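Marché de producteurs : que faire des invendus en fin de matinée ?
Entraide Zaston > Vie locale > Marchés et vente directe 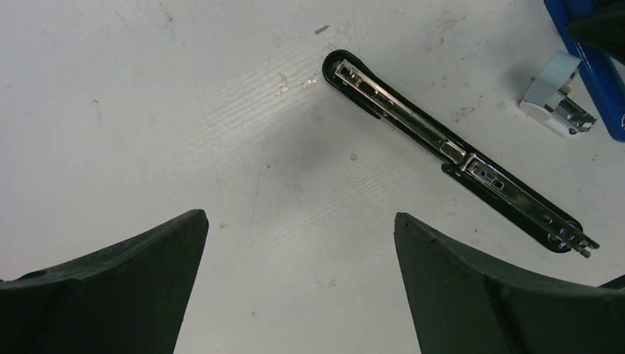
Le contexte

Bonjour à tous. Je tiens un stand de légumes et de plants aromatiques au marché de Planatton, sur la place, de 8 h à 13 h. Premier printemps, donc soyez indulgents. En mai, j'ai rapporté à la maison 189 bottes de radis. Ma famille ne me parle plus qu'en cas de nécessité.
Je solde à midi, comme le voisin fromager me l'a conseillé, mais les habitués l'ont compris en deux semaines et arrivent désormais à midi cinq, cabas ouverts. Est-ce que vous bradez, vous donnez, vous transformez ? Et pour le basilic en godet, qui fait la tête dès qu'il a passé une matinée au vent ?
Yuxi Yuan

2 réponses

maraichere_du_bas
Arrête de solder à heure fixe, tu dresses tes clients. Chez nous, à Zolthorpe, je compose des paniers « soupe » dès 10 h 30 avec ce qui part mal, à prix rond, et je n'annonce aucune remise ensuite. La première saison, ça m'a rapporté 1 180 euros, soit presque de quoi remplacer le parasol que le vent avait emporté chez le poissonnier.
Pour les radis, sème moins et plus souvent : une petite planche tous les dix jours. Je sais, c'est vexant à lire une fois les bottes faites. Les fanes se vendent très bien avec une recette de pesto agrafée au sachet.
Le basilic, garde-le en cagette derrière toi, à l'abri, et ne sors que 6 godets à la fois. Arrose par le dessous, la veille au soir. Et vérifie auprès de la mairie si les dons aux associations se font sur place, chez nous il faut les prévenir avant 11 h.

papi Fu
Moi je donne tout aux poules. Elles n'ont jamais demandé de ristourne. Par contre elles n'aiment pas les radis.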